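Distributed Systems for Business, Unit 6
Shared ledgers and who is allowed to write to them
Notes by Léonie Vidal

Reading before class: the Mullau handout, first half. Skip the part on mining, we don't use it in this course.

1. What a ledger has to do

A ledger is a list of entries that only grows. You add to the end and you don't go back and change what is already there. If an entry is wrong, you add a second entry that corrects it, the same way a bookkeeper would.

A shared ledger is one where several firms each keep a full copy. The hard part is keeping the copies the same. In Unit 5 we saw one server hold the master copy and everyone else read from it. That works well until the firms don't trust the one that runs the server.

2. Hashes and links

Each block holds a batch of entries plus the hash of the block before it. A hash is a short fixed-length number worked out from the contents. Change one letter in an old entry and the hash of that block changes, so the next block no longer matches, and so on to the end of the chain.

The hash does not stop anyone from changing their own copy. It lets the others notice.

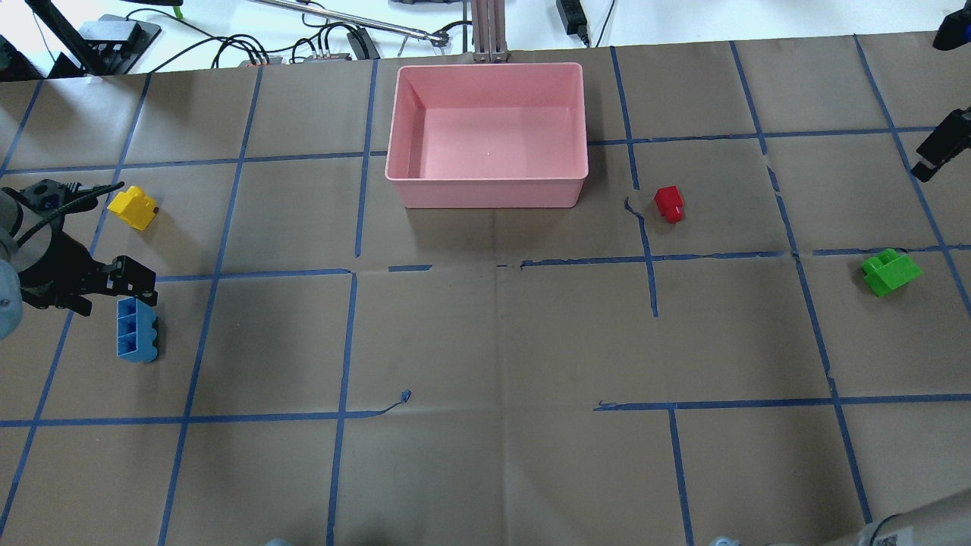
Does a blockchain check that an entry is true?
It checks the form of the entry, the signature, and whether the entry fits the rules, such as not spending the same asset twice. If a warehouse clerk signs for 200 crates and there were fewer on the truck, the ledger will store 200.

3. Permissioned networks

In a public network anyone can run a node. In a permissioned network the members are known and each one holds a certificate. Most business cases are the second kind. Since members are known, they can agree on the order of blocks by voting, which takes far less computing power than mining.

Voting needs a rule for how many faulty nodes you can stand. With crash faults only (a node goes silent), you need a plain majority alive. With nodes that may lie, you need more than two thirds of them honest. So four nodes can stand one liar, and seven can stand two. Work this out for ten before class.

4. Case: the Fangate pilot

Fangate, a freight broker, and Millet, a grain buyer, set up a ledger with 2 nodes, one each. Gaspard Ferrand ran the Fangate side. During January the network took in 1,495 entries. Then the Millet node went down for a weekend and nothing could be written at all — with two nodes, a majority is both of them.

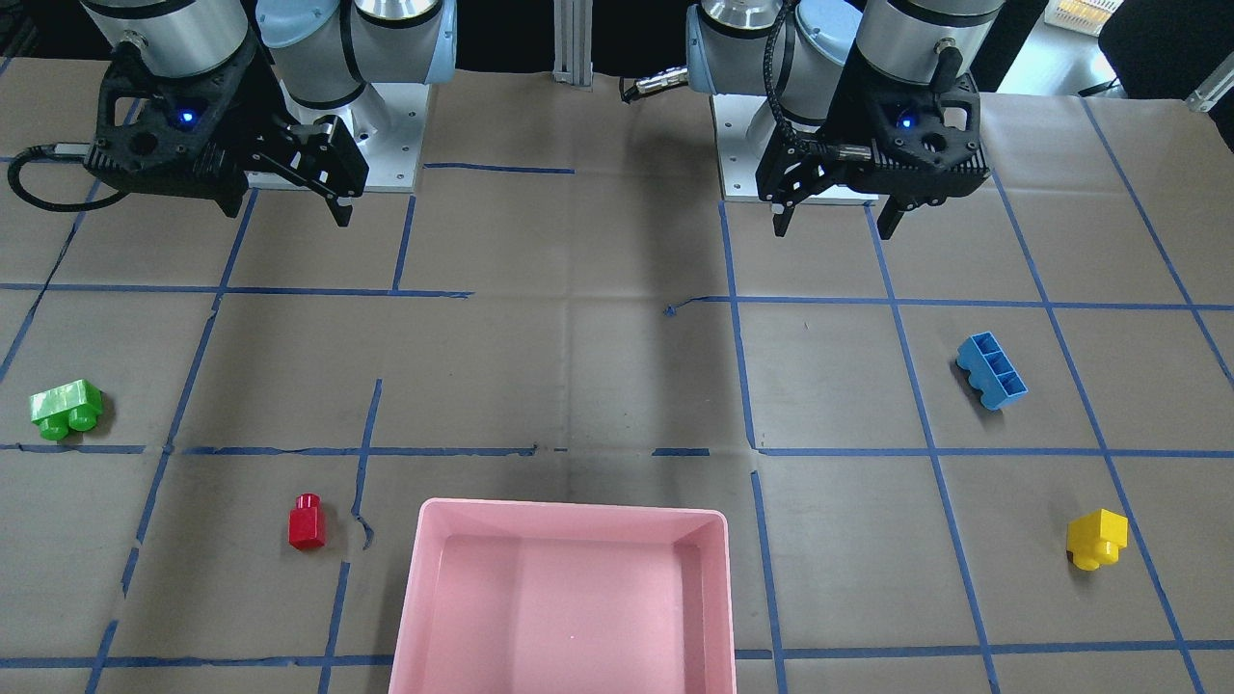

Page 4

They added a third node, run by Plulten, the firm that insures the loads. After that any one node could go down and the others kept going. The total stood at 2,055 entries when the pilot closed.

Points to take from the case:
The third node was added for uptime. It gave no protection against a member that lies.
Prices were visible to Plulten, which Millet had not agreed to. They moved prices off the ledger and stored only a hash of each price sheet.
Lucienne Rey's question from last year is still a good one: would a normal database with signed entries have done the job? Be ready to argue either side.

5. Homework

Due Wed 22 March, on paper, at the start of class.

a) Draw a chain of three blocks and mark which hashes change if an entry in the first block is edited.
b) Explain why Fangate and Millet gained nothing in uptime from having two nodes compared with one.
c) Name one kind of record that should stay off a shared ledger and say where you would keep it.

Questions about grading go to Didier Chauvin. Lab section is with Ludivine Lefèvre as usual, bring the key pair you made in Unit 4.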